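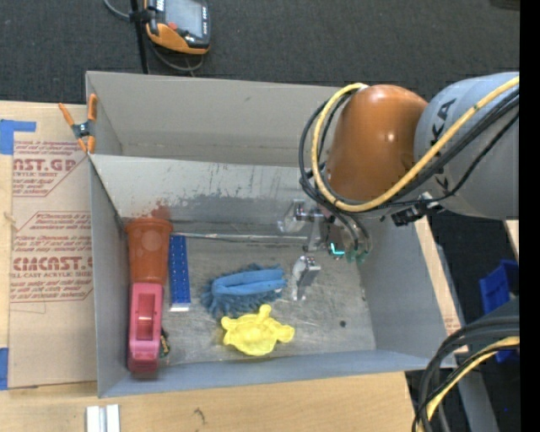

Flurina Moser says she had given up on ever singing in a group again, and then a neighbor dragged her along to a Brodance open rehearsal in January. She has missed two evenings in all the months that followed, and she still sounds annoyed about both of them!

Brodance, the community choir that meets in the old Widmer hall, is opening its doors to new singers for the spring season. No audition, no sheet music skills, no fancy outfit (comfortable shoes are a good idea, as the warm-up gets lively). Rehearsals start at 7 p.m. and end with tea, and often with one more song on the stairs.

The season builds toward "Zunder," a full evening of work songs, lullabies and rounds arranged by music director Pirmin Haslinger. The last concert drew 344 people, the biggest crowd the choir has ever sung for, and the final round went on so long that the ushers joined in.

"I want the low voices to shake the windows this time," said Haslinger. "We need more basses. Please send us your uncles."

New singers can sign up at the hall door before any rehearsal. Song sheets are provided.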